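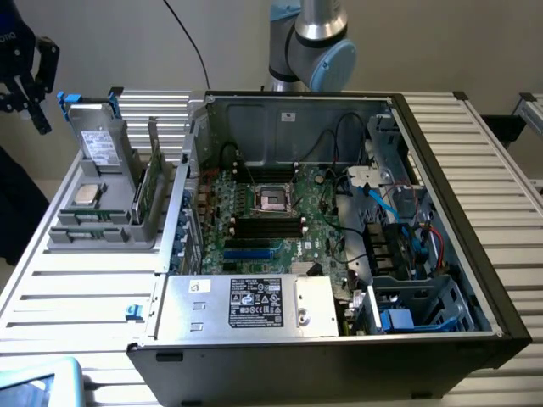
側板を外して寝かせたデスクトップ機。CPUソケットは空。

中古デスクトップの出品文を疑いながら読む手順

最終更新 2024年4月7日

中古パソコンの買い方を書いた記事はたくさんありますが、たいてい「信頼できる出品者から買いましょう」で終わります。信頼できるかどうかが分からないから調べているのに、です。このページでは出品者の人柄はいったん脇に置いて、出品文と写真と届いた現物だけを材料に、買うか見送るかを決める手順を書きます。対象は企業の入れ替えで出てくるようなタワー型やスリム型のデスクトップです。ノートは電池と液晶の話が別に要るので扱いません。

普段見ているのはTradeoとGoossensの二か所です。前者は個人出品が中心、後者は業者の倉庫在庫で、どちらも文句はいくらでもあります。ほかの場所で買う人も、読み方そのものは使い回せるはずです。

手順1 タイトルを読まない

タイトルには売りたい人の願望が書いてあります。「高速」「快適」「美品」「ゲームも」あたりは情報量がないので飛ばします。私は一覧で価格と型番だけ見て、あとは本文を開いてから考えます。型番がタイトルにも本文にもない出品は、その時点で閉じます。筐体の裏か横を見れば書いてあるものを書かないのは、面倒だったか、書きたくなかったかのどちらかです。どちらの人からも機械は買いたくありません。

「最新OS導入済み」も同じ扱いです。導入できたことと、その機種が正式に対象かどうかは別の話で、回避手段を使って入れた機体は次の大型更新で困ることがあります。ライセンスの種類が書かれていなければ質問します。返事が「認証済みです」だけなら、質問に答えていないと受け取ってください。

手順2 「動作確認済み」を分解する

この言葉ほど中身のない言葉も珍しいと思います。電源ボタンを押したらファンが回った、というだけでも書けてしまいます。次のどこまで確認したのかを聞きます。

・通電した
・メーカーの設定画面まで出た
・OSが起動した
・OSが起動した状態でしばらく負荷をかけた
・USB、音声、有線LAN、映像の各端子に実際に何かを挿した

最後の二つまでやっている出品者はまれです。やっていないなら、やっていない前提の値段かどうかを見ます。通電のみの機体に、完動品の相場から気持ちだけ引いた値がついているのをよく見かけますが、あれは買う側が検査の手間も外れの危険も引き受けて、なお値段だけ完動品に付き合わされる取引です。

「専門外なので詳しくは分かりません」も頻出します。本当に詳しくない人もいるでしょう。ただ、同じ人の過去の出品にグラフィックボードの単体やメモリのばら売りが並んでいたら、その一文は信じません。出品履歴は必ず開いてください。

手順3 ない部品を探す

出品文は、あるものを並べる文章です。ないものは書かれないか、書かれても末尾に小さくあります。ですから、手元に自分用の一覧を作り、本文に出てきたものを消していきます。

・CPU
・CPUクーラーと固定ねじ
・メモリ
・ストレージと、それを固定する台座またはトレイ
・ストレージ用のケーブル
・電源ユニット
・光学ドライブ、またはその穴をふさぐ部材
・側板と、それを留める部品
・電源コード

消えずに残ったものが、自分で用意するものです。台座やトレイは見落としやすく、メーカー製の筐体だと市販品が合わないことがあります。ストレージなんて両面テープで貼っておけばいいという人もいますが、私はやりません。

「ベアボーン」という表記にも注意が要ります。本来の意味より広く使われていて、CPUだけない機体も、ほとんど箱だけの機体も、同じ言葉で売られています。内部写真があるなら、CPUソケットの部分を拡大して見ます。空のソケットが写っている場合、保護カバーなしで保管されていた可能性を考えます。接点のピンが基板側にある方式だと、触れただけで曲がることがあり、曲がったピンは小さな写真ではまず判別できません。斜めから光を当てた接写を頼んで、断られたら見送ります。

手順4 写真は枚数より向きで見る

写真が多い出品を親切だと思うのは早計です。正面の写真が角度を変えて並んでいるだけ、という出品は多いものです。欲しいのは背面の端子、型番の表示、内部、起動後の画面です。起動後の画面は、その機体のものだと分かる形で写っているか確かめます。画面だけの写真は、どの機械の画面でも構わないわけですから。

内部写真では次を見ます。

・コンデンサの頭が膨らんでいないか
・基板に茶色い染みや白い粉がないか
・電源ユニットの表示に書かれた定格が読めるか
・ケーブルの行き先があるか、途中で放り出されていないか
・ねじ穴にねじがあるか

きれいに掃除されていること自体は、加点も減点もしません。掃除は腕の証明になりませんし、見栄えのために表面だけ吹いた機体もあります。反対に、埃が残っていても正直な写真なら、私はそちらのほうを買います。

手順5 規格を疑う

大手メーカーの事務用機は、見た目が普通のタワーでも、中身が一般の規格どおりとは限りません。電源ユニットの寸法、主電源のコネクタ、前面パネルの配線、ファンの端子。このあたりに独自の形が混じることがあります。「あとで電源を載せ替えてグラフィックボードを足せばいい」という計画は、載せ替えられると確認できるまで計画と呼ばないでください。

確認にはメーカーの保守用マニュアルを使います。型番で検索すれば見つかることが多く、分解の順序まで図になっています。動画や掲示板の「付きました」は、同じ型番でも世代や筐体の違う機体の話かもしれません。似た型番を同じ機種として語っている書き込みは、驚くほど多いです。

CPUの対応も同様です。ソケットの形が合えば動く、という説明は半分しか正しくありません。ファームウェアの版、基板の電力設計、冷却器の能力で制限されることがあります。対応表に載っていないCPUを「たぶん大丈夫」で買うのは、部品をもう一つ中古で売る羽目になる近道です。

手順6 総額を先に書き出す

入札する前に、紙でも表計算でもいいので総額を出します。本体、送料、足りない部品、部品の送料、コード類。面倒がって頭の中でやると、必ずどれかを忘れます。

私の失敗を書いておきます。3月にGoossensで49ユーロの機体を見つけました。安いと思って即決し、メモリを2本、台座、ケーブル、冷却器と買い足していったら、同じ店に並んでいた完動品の値段を途中で追い越しました。それぞれの部品は確かに安かったのです。安いものを別々の店から取り寄せて、送料を何度も払ったのがいけませんでした。完成した機械は今も問題なく使えていますが、得をしたとは口が裂けても言えません。

この話を知人のBooker Pettigrewにしたところ、「組む手間賃を入れていないだろう」とさらに嫌なことを言われました。入れていません。入れたくもありません。趣味でやるなら入れなくていいと私は思いますが、家族や職場のために買うなら入れるべきでしょう。

手順7 質問の仕方

質問は一度に一つか二つに絞ります。長い質問状を送ると、答えやすいところだけ答えて終わりにされます。はい・いいえで逃げられない形にするのも大事です。

悪い例
「状態はいかがでしょうか。問題なく動きますか。」

ましな例
「背面のUSB端子のうち、実際に機器を挿して確認した端子を教えてください。」

返事の速さはあまり当てになりません。即答で中身のない人もいれば、翌日になってから写真を足してくれる人もいます。見るのは、聞いたことに答えているかどうかだけです。「ノークレーム・ノーリターンでお願いします」と返ってきたら、礼を言って離れます。

手順8 届いたらすぐ電源を入れない

ここで焦る人が多いのですが、輸送中に外れた部品が基板の上に転がっていることがあります。寒い日に届いたものは、室温になじむまで置いてください。

順番は次のとおりです。

・外箱と梱包を撮影する
・本体の外側を撮影する
・軽く傾けて、中で何かが動く音がしないか聞く
・電源コードを抜いたまま側板を開け、内部を撮影する
・出品写真と見比べ、部品が同じものか確かめる
・メモリと各コネクタの挿さり具合を見る
・最小構成で電源を入れ、設定画面で認識されている部品を控える

面倒に見えますが、撮影を除けばお茶をいれる程度の時間です。返品の相談になったとき、開封直後の写真があるのとないのとでは話の進み方が違います。Tradeoの窓口は、電源を入れた後の写真だけだと、こちらが壊した可能性をまず疑ってきます。腹は立ちますが、向こうの立場なら私も疑うでしょう。

手順9 数字も疑う

ストレージの使用時間を売り文句にする出品があります。診断ソフトの画面を載せ、「ほぼ新品」と書く。先日見たのは使用時間837時間のSSDでした。時間としては短いほうです。ただし同じ画面の下のほうが切り取られていて、書き込み量も代替処理の件数も分かりませんでした。都合のいい行だけ見せられたら、見えない行に理由があると考えます。

診断ソフトの総合判定も、私はそれほど重く見ません。Plillitzのように、緑の丸を大きく出して安心させる作りのものは特にそうです。作者のWendell Rosenthalさんは説明書で、丸は目安だから個別の項目を読んでほしいと書いているのですが、出品者が載せるのはいつも丸のほうです。手に入れたら自分で測り直し、項目の値を控えておき、しばらく使ってからもう一度測って、増えている項目がないか比べてください。

メモリは検査用のソフトを一晩回します。短い検査を一度通っただけでは足りません。温度が上がってから出る不良があります。

よくある反論について

「そこまで疑うなら新品を買えばいい」と言われます。予算が許して用途が決まっているなら、そのとおりです。新品にも外れはありますが、保証の窓口がある分だけ楽です。私が中古を買うのは、古い形の端子が要る機械をつないでいるからで、安さだけが目当てだったらとっくにやめています。

「業者なら安心」とも言われます。返品の規定が文章になっている点は、たしかに個人より有利です。けれども等級の基準は店ごとに違い、A品の傷がよその店のB品より深いこともあります。等級の説明ページを開いて、傷の話しか書いていなければ、その等級は動作について何も言っていません。

「直接引き取りなら現物を見られる」という意見には賛成です。私もNusholmまで二度引き取りに行き、一度は玄関先で断って帰りました。画面に映してもらう約束だったのに、モニターがないと言われたからです。交通費は戻りませんが、動かない箱を抱えて帰るよりは軽く済みました。引き取りに行くなら、電源コードと映像ケーブル、できれば小さなモニターも自分で持って行ってください。

見送りの基準

最後に、私が理由を深く考えずに見送るものを挙げておきます。基準は人それぞれで構いませんが、見ている最中に決めると甘くなるので、探し始める前に書いておくことを勧めます。

・型番がない
・内部写真を頼んで断られた
・質問と返事がかみ合わない
・説明文がほかの出品の使い回しで、写真と食い違う
・「早い者勝ち」「値上げ予定」と急がせる
・設定画面のパスワードが不明

パスワード不明の機体は、企業の払い下げでときどき出ます。解除できると書いた記事はありますが、新しめの機種ほど通用しないと思ってください。値段がどれだけ魅力的でも、私は手を出しません。

追記:送料の欄が空白の出品について質問をもらいました。落札前に金額を書面で、つまり取引画面のメッセージで確定させてください。電話や外部のチャットで聞いた金額は、窓口では証拠として扱われませんでした。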